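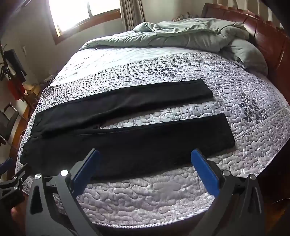
Black trousers on the quilt, legs apart, jaws open.

Skiltis hand gripper kit: anyone else reviewing one?

pebblelane
Posted June 30, 2020
Hello all! I've had the Skiltis kit since April and promised I'd write something up, so apologies for the length (kettle on, everyone). It's the hand-held gripper you use to record folding demos for your arm at home. I do mine on the bed as the table is too small for trousers. The blue pads are lovely, and after 500 recordings they still haven't peeled. My grumble is the weight of the linkage, which my wrist notices well before I do.

dulholm_dave
Nice write-up, thank you! Can't agree on the pads though. Mine slid on anything smooth until I cleaned them, and for that money I'd have gone for the Cheon set. Why black trousers, by the way? Mine confuse the software terribly, the legs run together when they're folded over.

pebblelane
Well, black trousers are most of what we wash in this house, so that's what I want it to learn! I do spread the legs first so there's a bit of quilt between them, and that helps no end. 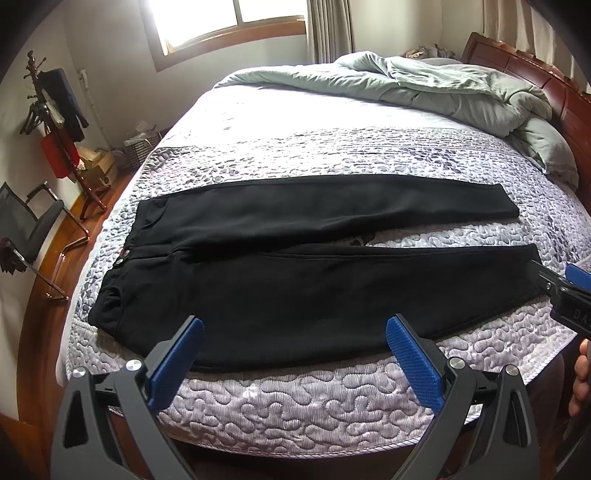
Waistband to the left, second gripper at the near leg's hem.

Arnout Dierckx
I run the kit evenings in Drusitdale and I'd say buy the pair, Dave, whichever make you choose. With one gripper you end up dragging a long garment about. With two, you can take a hem and the waistband together and it's a much kinder fold. I do agree about the weight, and I stop everyone after 13 goes for a rest.

dulholm_dave
A pair is twice the price, Arnout! I still think one is plenty for tea towels and T-shirts.

pebblelane
For tea towels, yes, I'll give you that. Does anyone know if Skiltis sell the pads separately? I've written to them and heard nothing yet.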